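Equipment plan for the second half of the year

The budget request for the dish-handling cell went in at the end of July. Most of the questions since then have been about what it covers, so a short account follows.

The cell runs two arms on one table. Both arms stay. The request is for the parts that wear out or that we have been sharing with the Helix project: one spare two-finger gripper, a second set of fingers, replacement cable bundles for both arms, and a teach pendant of our own. Zeyu Yan collected quotes from two suppliers, Pravley and Šťastný. Pravley was cheaper on the gripper but wanted 19 weeks for delivery. Šťastný had it in stock, and we have asked for the order to go there.

The smaller items come to $1,014 before shipping. That pays for plates, two more wooden racks and table cloth in several colors. Plates are the part of this we underestimated last year. We bought 64 and ran out before the spring review, and the reorder had to come out of the travel line.
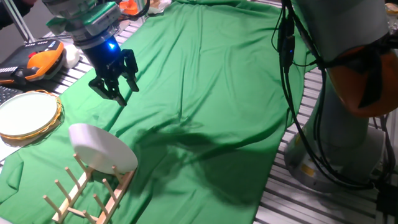
The two-arm cell with the gripper open over the green cloth and one plate standing in the rack.

We also looked at replacing the slatted table with a larger one. Américo Marinho measured the room and found that a wider table would leave too little space to open the cabinet doors, so the table is out of this year's plan. The rails have room for a different mounting position if we need more reach later, and that costs only labor.

Software is unchanged. The Vuda license renews in the fall at the same price and is paid from the shared account. Please don't add seats without checking with Zeyu first. Two were added last winter and never used.

One item is still open. The maintenance contract offers a visit every 400 operating hours or a flat yearly visit. The hourly plan suits us if the cell keeps its current schedule, but the evening runs may start again in October. Américo will compare both against the logbook and send the numbers to the group before the order is signed. Anyone who expects to need the cell in the evening should tell him which months, and whether one arm or both.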